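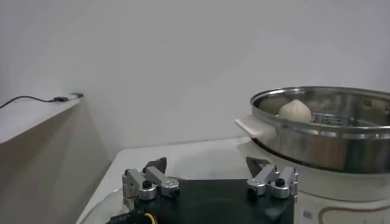
Our group picked "asking for help" as the topic for our Relationships and Community project because it sounded easy and had no math in it. We were to study how people in one residence hall borrow things, return them, and decide whether they are now friends. We chose Orkano House, where two of us live and all of us eat. Most of the answers involved kitchens. A big stainless-steel steamer pot is a good case: hardly any student needs one every day, so to cook dumplings for a crowd you have to knock on a door. Knocking on a door was what our interviewees said they hated most.

Method

We interviewed 29 residents in May, usually after 9 p.m., when people are honest or at least tired. Each person was asked to remember the last thing they borrowed, the last thing they lent, and how they felt about it. We also kept diaries. The diaries were meant to be daily and are best described as a collection of good intentions.

What we found

Of the 29, 11 said they would sooner buy a thing than ask a neighbor for it. Another 8 said they would ask, but only if they had something to offer back. One of them had paid for the use of a can opener with half a box of Billetti cookies, and still felt she owed interest.

Lenders saw it differently. They mostly liked being asked. Several could not remember what they had lent, which was bad news for the borrowers who had been avoiding them in the hallway over it – one for a whole semester.

We tried a sign-out sheet on the second floor, named Undulex by a group member who has been asked to stop naming things. It got 2 entries. One was a joke. Residents told us a sheet felt like a library, and what they wanted was an excuse to talk that didn't look like one.

Limits

Everyone we interviewed had opened the door to us, so the truly shy are missing. We also handed out Sultana raisin bars as thanks, having just asked people whether favors should be paid for. Our instructor noticed this before we did.

If we ran it again we would drop the sheet, keep the raisin bars, and start the diaries before the week they were due.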